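4.3 Working near the arms

Before anybody reaches over the table, follow these steps in order.

1. Tell the operator, and wait for a spoken answer.
2. Set the speed limit to 40 per cent or lower on each Garuvgate controller.
3. Check the status light of the arm. If you do not know its colour code, see table 11.
4. Keep sleeves and hair away from the joints and the cables.

Note: Two arms sharing one table are counted as one cell. A stop must act on both.

CAUTION: Do not put your hand between the gripper fingers, also when the arm is standing still.
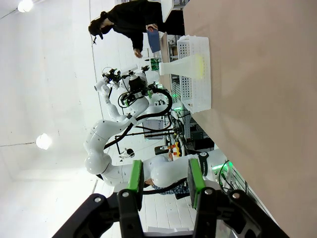
Figure 11. Person reaching over the table with two arms in the cell.

5. When finished, step back and tell the operator again.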